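1 January 2022

Strike that, I promised myself I would write dates properly this year so that I can sort them later. 2022-01-01, then. A new notebook (the green one from Mum, with the ribbon that already frays) and a pot of tea going cold beside it while I try to get down what I've been doing with myself lately before it all runs together in my head.

I know most people are at home under a blanket today, and I had every intention of being one of them, but Yaw Akpalu rang to say he was opening up the workshop at Mirkomgate and would I like to come and drive the arms for a few hours while it was quiet. Would I! I was in my coat before he had finished asking. The bus from Zedinham was running on the holiday timetable, so I walked the last bit along the canal and got there with wet shoes and a very red nose.

We are still teaching the handover. One arm picks a thing up, the other takes it, and down it goes again. I can do it in a second with my own two hands without thinking, and perhaps that's the trouble, because as soon as I'm doing it through the controls I have to think about every bit of it. Which way is my wrist turned? How wide are my fingers? Have I gone too low? Yaw says I hold my breath. I do, too, I caught myself at it again and again this morning, and had to put everything down and have a biscuit.

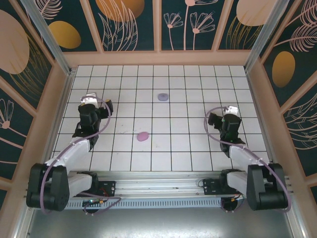 The first hour went on getting my eye in. After a fortnight away I had lost the feel of it completely, and I kept moving the left arm when I meant the right, like someone who has hired a car abroad and keeps putting the wipers on. Sun-ja Geum came in while I was at my worst and was very kind about it. She learned on the old set at Frimpong, where there was such a delay between your hand and the arm that you had to move and then wait to see what you had done, and she says it made her patient for life. I don't think a delay would make me patient. I think it would make me throw something.

What she did tell me, and I want to write it down so I don't lose it, is to stop tidying up my mistakes in a hurry. If I come in crooked, I should back off at the same easy pace and come in again, because the arm is learning from all of it, the fluster included. I had been snatching back each time as though I'd touched a hot pan. She sat with me for a while, not saying much, and I slowed right down, and it did begin to feel more like passing somebody a cup of tea and less like defusing a bomb.

Lunch was leftover jollof that Yaw had brought in an enormous tub, with Ebenezer Asante turning up at exactly the right moment as he always does. He wanted to know whether we'd had word from Trallura about the spring. We haven't. They talked about coming to see us in April, and Yaw would like 40 good handovers saved by then that he isn't ashamed of. I said that sounded like very few and he gave me a look and said, good ones. Fair enough! I kept 7 from today, and I'd have kept more if I weren't trying to be strict with myself.

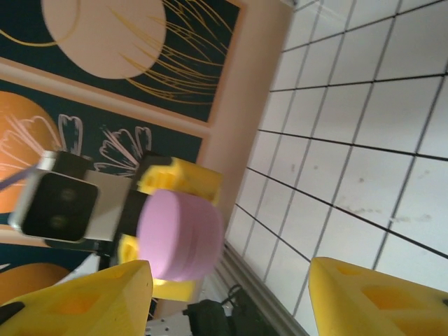 The taking is the part I find hardest. Giving is easy, you only have to hold still, but the hand that takes has to come round at a sensible angle and shut gently, and then there's that little moment when both of them have hold of it and you must let go with the one and not the other. Twice I let go with the wrong one. Ebenezer made a noise like a football crowd each time, until Yaw sent him off to wash the tub.

In the afternoon I tried it with my elbows resting on a cushion and it helped no end. My shoulders had been up round my ears. I must take a proper cushion in next time, as this one belongs to the chair by the kettle and Sun-ja wanted it back.

Funny thing, when I shut my eyes on the bus home I could still feel the controls in my fingers, the way you feel the sea after a day on a boat. I reached for my purse very slowly and with great care. The woman opposite must have wondered.

Home by six. Feet in a bowl of warm water, toast for supper, rang Mum and told her the notebook is in use. She asked if the robot had wished me a happy new year. I'm back in at Mirkomgate the day after tomorrow if the buses are behaving, and I need to remember the cushion, Yaw's other tub, and dry socks.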